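Speaker notes: What a draft position tells you, and what it doesn't
Bondthorpe Gridiron Society, December 2025

Slide 1. Title

Wait for the room to settle. Don't thank everyone twice.

Start with the question: if a player was picked high in the draft, how much should we care once he has played a season or two? My answer is very little. Most of what gets written about old players says otherwise, so expect some grumbling from the back.

Say early on that I have no inside knowledge. I read old programmes, club histories and the sort of short player biography that gives you a college, a pick number and a list of teams, and then stops.

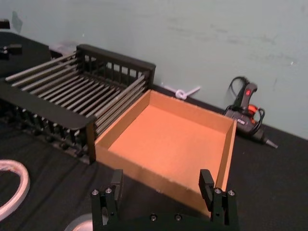

PART ONE: THE NUMBER THAT STICKS

Slide 3. The pick as a label

A receiver taken in the first round is still "the first-round receiver" when he is a grandfather. The pick is one club's guess on one afternoon. It says what they thought of him, what they needed, and who had already gone.

Pause here. Ask who can name the round their favourite player was taken in. Then ask who can name his blocking coach. The second question usually gets silence, and the blocking coach probably mattered more.

Slide 4. The Enard list

Explain what it is: 184 receivers, put together by the Enard fanzine from its own back issues, with draft round and games started. People quote it as if it proves that early picks last longer. I don't think it proves much.

Early picks get more chances. A club that has spent a high pick on a man will keep starting him through a bad year, partly to avoid looking foolish. A late pick with the same bad year is out by June. Then we count the starts and say the early pick was better. We have measured patience and called it talent.

Of the 184, the list leaves the games column blank for 53. Read that out slowly. The fanzine treats a blank as nought, and I would like to know why. Some of those men may have played for years in seasons the back issues don't cover.

Slide 5. Catches

Old catch totals need care. A receiver with 58 catches in a run-heavy side might have been the best player on the field. The same total in a side that throws on every down would get him dropped. Keep this short, as I went on too long about it last time.

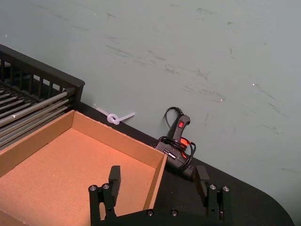 The other trouble with totals is that they hide the years with no ball coming his way at all. A quarterback gets hurt, the new one likes the tight end, and a good receiver looks finished. The biography will say he "struggled". I'd want to see who was throwing before I believed that.

Slide 7. Moving clubs

Three clubs in a career gets read as failure. Sometimes it is. Sometimes three different coaches wanted him. A list of teams can't tell you which, and I distrust anyone who says it can.

Slide 8. The Vurkeo ratings

Be fair to them. Vurkeo give every retired player a single score out of 400, and they do publish the parts that go into it. Draft position is one of those parts. So when somebody uses the score to show that high picks turn out well, they are going round in a circle. Draw the circle on the flip chart if there is a pen that works.

I wrote to ask how the weights were chosen. The reply said they "reflect expert opinion". Read it in a flat voice and move on.

Slide 9. What I would look at

Starts after the first contract ran out. Whether a second club paid for him with its own money. Whether the passing game got worse when he was missing. All of these have holes in them too, and I should say so before someone else does.

Questions

Likely one: surely the scouts know something? Yes, they do. The very top picks probably are better on the whole. I doubt the gap is as wide as the books make it, and I doubt anyone can see it from a single pick number.

Likely two: does the same go for the college he played for? More or less. Big colleges get watched more.

If it runs over, skip slide 7. The hall wants the projector back in the Moon Room cupboard before we lock up.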